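Search tips Enter keyword Go

Planning a Kitchen Robot Arm: What to Work Out Before You Order

Start with the chores. Write down what you want moved and where it has to go. A Listell tabletop arm was quoted to us at 3300 dollars in November, and the gripper was another 697. The lighter Bozkurt arm came to 2253 with a basic gripper included. Neither price covered delivery or spare finger pads.

Check your items against the gripper before you compare prices. Measure the widest thing on the list, with its lid on. Clear plastic containers and wire racks are good test pieces, as one is smooth and round and the other is mostly gaps.
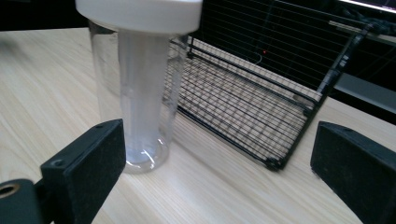
Set aside money for wear

Foam-type pads are a supply, like sponges. Put two spare sets in the first order and ask what they cost after that. Osatico sells them singly, Pradinico only by the box.

Measure the table

Allow for the base, the full reach and a place to put things down. Keep cables off the work side. If the table has to be replaced too, add it to the same budget.

Ask about returns

Get the return period in writing, and find out who pays the freight.

Contact us | Copyright 2024 | Back to top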